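Plalgate Speedway opens its gates for the new season

It has been a long winter, and we can finally say it: racing is back at Plalgate! The first night of the season is Saturday, March 3, 2018, with hot laps at 5:00 and the first heat rolling off at 6:30.
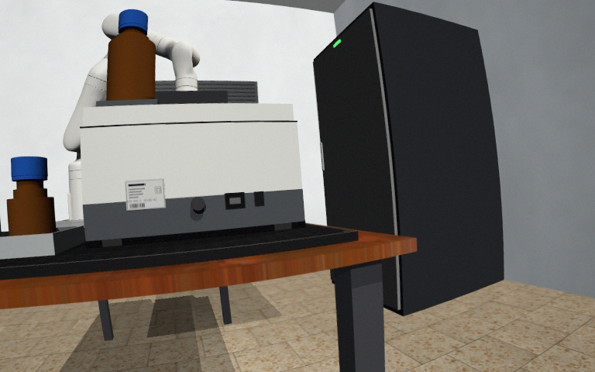 What's on the card

The Street Stocks headline opening night with a 40-lap feature paying $2000 to win, the biggest opening purse we have ever put up for that class. There are 18 cars pre-entered already, and we know a few of the Hoselby regulars are still bolting things together and hoping to make the haul. If you've seen those folks run three wide into turn one, you know why we want them here!

Legends and Mini Stocks fill out the rest of the show. The Mini Stocks get a longer feature this year - 20 laps, up from 15 - after drivers asked for it all last summer. Heats are lined up by pill draw, and the draw closes at 4:30 sharp, so please don't be the hauler that pulls in at 4:35.

The track itself

We put down fresh clay in turns three and four, and the top groove should come in a lot sooner than it did last fall. The dip at the exit of four is gone. We ran a short practice last weekend and the cars looked great up against the cushion, even with the wind blowing straight down the backstretch.

Getting in

Grandstand tickets are $12, kids 10 and under are free, and pit passes are $30. There are 200 reserved seats on the front stretch this year, new benches and all, and 80 of those were still open when we sent this out. Coming from Pilville, use the north gate. The south lot is for haulers only until the grass dries out.

Coolers are fine in the grandstand, glass is not. Bring a blanket - it gets cold quick once the sun drops behind turn two.

Looking ahead

The Mạc Memorial is back in May, two full nights this time, with the Street Stocks on both cards and a trophy dash for the Legends on Friday. Entry forms are at the pit shack. Drivers who sign up on opening night get first pick of pit stalls.

See you at the track!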